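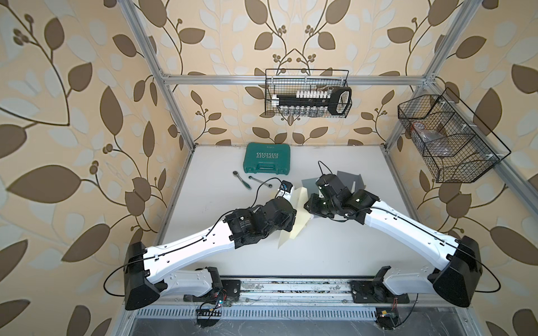 Zetent Workshop Notes

Keep sockets on a rail in a wire-mesh basket hung from a crossbar, clear of the bench. Order them by size and leave one gap at each end – a full rail is slow to unload. A second basket with mesh partitions suits bagged small parts.

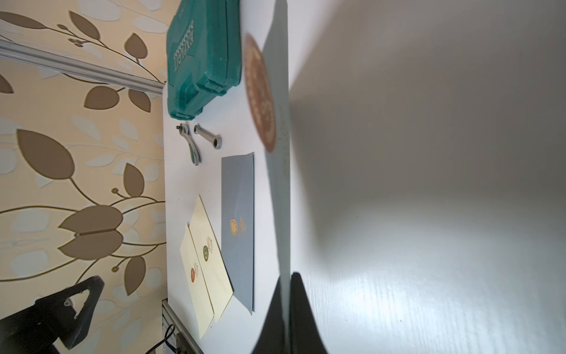

Label each bag before it goes in. Wrenches return to the case last, wiped with a lightly oiled cloth. Store paper well away from oily tools. Check the colour of the cloth and replace it when grey. Hang baskets 600 mm above the benchtop.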